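How do you get the musty smell out of wooden cutting boards and old linens?
Posted in Home & Cleaning

Fatima Ezeani
Hi everyone, I hope this is the right place to ask! My aunt in Bandley moved into a smaller apartment in October and very kindly passed along a big box of kitchen things, which I was thrilled about because she has lovely taste. The trouble is that the box had been sitting in her basement for who knows how long, and everything in it smells like the inside of an old suitcase. The cloth napkins I can at least put in the washer (I've done that twice now and the smell is fainter but still there). It's the cutting boards I'm stuck on. One of them is thick maple and I would really love to keep it. I tried dish soap, then I left it on the windowsill for a weekend, and it helped a little bit, but as soon as I cut an onion on it the basement came right back. Is there something I'm missing, or do I need to let it go?

Melahat Taşdemir
Oh please don't let it go yet, Fatima! I've brought back worse than that. My mother's bread board lived in a shed for years and I still use it every morning.

The first thing is to stop soaking, if you have been. Rub the board all over with coarse salt and half a lemon, both faces and all the edges - people always forget the edges, and that's where mine was holding most of the smell. Let it sit ten minutes, scrape it off, rinse quickly and dry it with a towel right away. 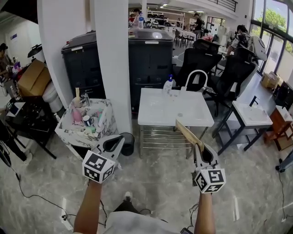
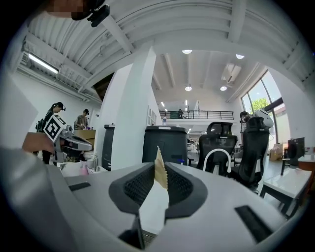
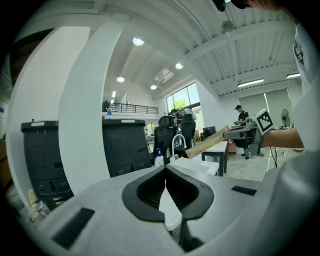
After that, stand it up on its side somewhere airy, so that both faces can breathe. Give it two full days. If it still smells, make a paste of baking soda and a little water, spread it on, leave it for an hour and rinse again. I had to do the paste three times on my mother's board, so don't be discouraged if the first try is disappointing.

Once it smells like nothing at all, rub in some food-grade mineral oil and wipe off whatever hasn't soaked in by the next morning. Please don't use olive oil, I did that once and it went sticky and sour within a month and I had to start all over.

For the napkins, a cup of plain white vinegar in the rinse and no fabric softener. Then dry them outside if you possibly can, even if it's chilly.

Femi Afolabi
vinegar for the napkins yes. for the board just sand it, takes 5 minutes

Abimbola Etim
I agree with nearly all of what Melahat wrote, and I'd only add that sanding does work if the salt and paste don't, but go gently, with the grain, and oil it well afterward. Also have a good look for any dark spots or little cracks while you're at it. A crack that goes deep will hold on to food, and a board like that I would retire to being a plant stand, which is what became of mine (it holds a very happy fern).

Fatima Ezeani
Thank you all so much! I have lemons in the house already so I'm starting tonight, and the napkins are going back in with vinegar.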